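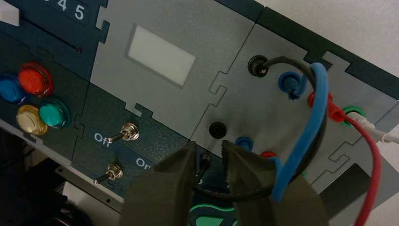

Open day at Vorkon, who was there? (task board demo)

Started by mirjam_i

Hello everybody. On Sat 9 June I visited the open day of Vorkon and I want to write down my impressions before I forget them. Maybe others from this forum were also there and saw it differently.

I went mainly for the task board station. For those who do not know these boards: it is a set of panels with buttons, switches, a small screen and banana sockets, and the robot must operate them in some order. The arm had a simple gripper with two fingers. The woman who explained it, Veronika Hofstetter, told us that a full run has 80 steps and that they are still changing the order of them.

What I liked most was the work with the plugs. A cable is a difficult thing for a robot, as it does not stay where you put it. Several test leads hung in big loops over the board, and the gripper had to go in between them to reach a short black plug. I stood there much longer than I planned.

What I liked less: the explanation was only in front of the board and not loud enough. In the second row I understood half of it.

Was somebody else there?

----

kofler_j
Yes, I was there in the afternoon. I am less enthusiastic than you, sorry. In the run that I watched, the arm pushed against the socket two times and then a person pressed stop. They started again from the beginning and it was fine, but I asked how often this happens and the answer was very polite and very long.

Also I don't agree that plugs are the most interesting part. A banana plug is round and forgives a lot. The toggle switches are harder in my opinion, because you must push the lever at the correct place and not hit the label plate or the next switch.

Jonas

----

mirjam_i
Jonas, which time was it? In the morning I saw three runs and none was stopped. For the switches I can say they were quite fast, so I did not think of them as a problem.

----

gpichler
I work with test leads every day, so I read this with interest. Banana plugs forgive a lot when the socket is new. After a few thousand insertions it is another story: the spring contact gets loose, or one gets tight. Did they say how often they exchange the sockets? If the board is always fresh, then the result does not tell me much for a real workshop.

----

kofler_j
@gpichler They said 741 insertions on the present board. No idea if this is much for such a socket.

@mirjam_i It was after the lunch break. Perhaps somebody moved the board a little in the break, this would explain it.

----

gpichler
741 is nothing. Our old panels have seen much more than that and I would not show them to visitors.

----

moushumi_w
I was also in the morning group. About the fingers: did you look at them from near? One of the two had a rough place at the upper edge, a bit torn, just where it touches the plug. I asked about it and they told me the fingers are a wear part and are changed after 200 runs. For me this was the most honest information of the day. I would like to know what one pair costs, but the price list was "coming in September".

----

mirjam_i
Thank you Moushumi, I did not notice this. I looked only at the cables.

Does the roughness matter for the grip? One could think that a rough finger holds even better.

----

moushumi_w
At the beginning maybe. But if the material is missing at the edge, the plug can sit a little crooked, and then it goes into the socket crooked too. We had this with a Nilorance gripper at work, other material but same problem. We cut the fingers new and it was gone.

----

kofler_j
Then perhaps my stopped run was the finger and not the lunch break. I take back half of my complaint :)

The other half stays. If you show 80 steps to the public, put a list on the wall with how many were completed today. At Berchtold they did this last year and I trusted them more, even when the number was bad.

----

gpichler
Agreed with the list.

----

mirjam_i
Also agreed. I have written to Veronika Hofstetter with the question about the sockets and about the list. If she answers I will post it here.

One practical thing for people who want to go to the next one: the parking is on the Stollum side, and from there you walk a long way around the building. Bring your own water.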